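Home / Opinion / THE TRACTOR IS NOT THE HARD PART

By Iddrisu Nyarko, 12 November 2020

Every February somebody launches a tractor scheme. There is a ribbon, a tent, a speech about the youth. The tractor is very shiny. By the next rains it is under a mango tree with chickens living in it, waiting for a filter.

I have nothing against tractors. I have sat on several, and one of them even moved. My complaint is with the idea that a farmer with 2 acres in Briken needs the same machine as a company with 3000.

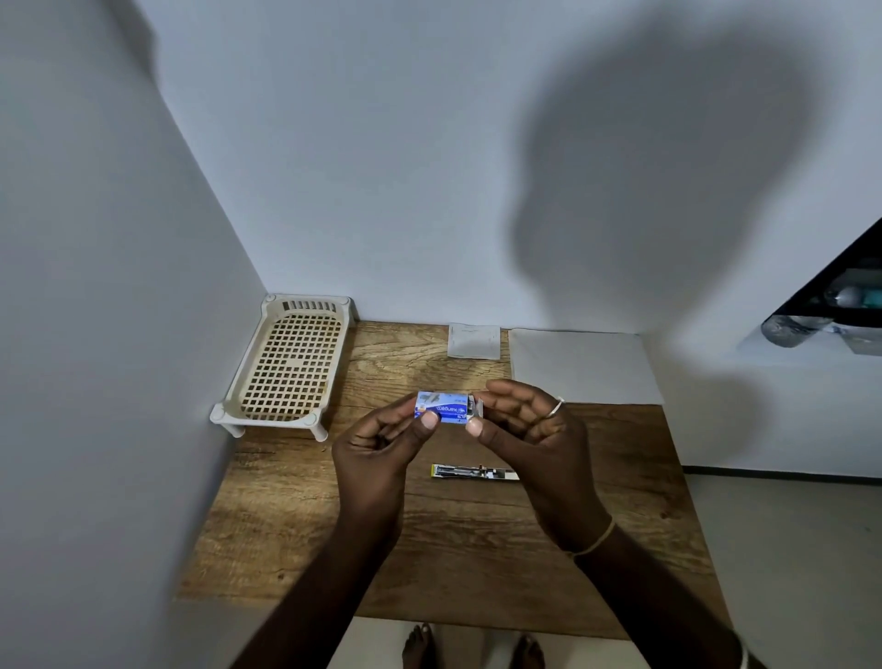 Take the Nava hire center. It was supposed to serve 2000 farmers with a fleet of 20 tractors, which looks fine on paper until everybody wants to plow in the same week, as farmers annoyingly do when it rains. The people at the front of the line got their maize in early. The people at the back got a receipt.

Meanwhile a decent hand planter, a small thresher and a welder who knows how to fix both would change more lives in that district, and you could buy plenty of them for the price of the tent. Try getting a minister to cut a ribbon on a welder, though.
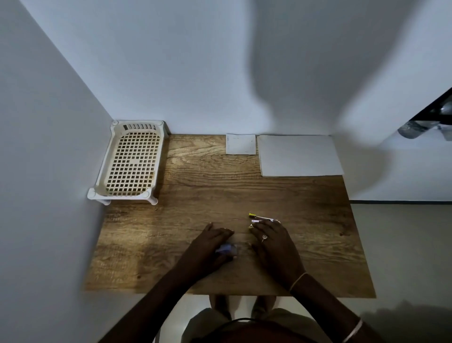
Lunent, the dealer, tells me spare parts are coming. Lunent told me the same thing last year, in the same office, with the same biscuits. Until the parts arrive, I would put the money into training mechanics and let farmers choose their own tools. They might even choose a tractor. I would only ask them to check on the chickens first.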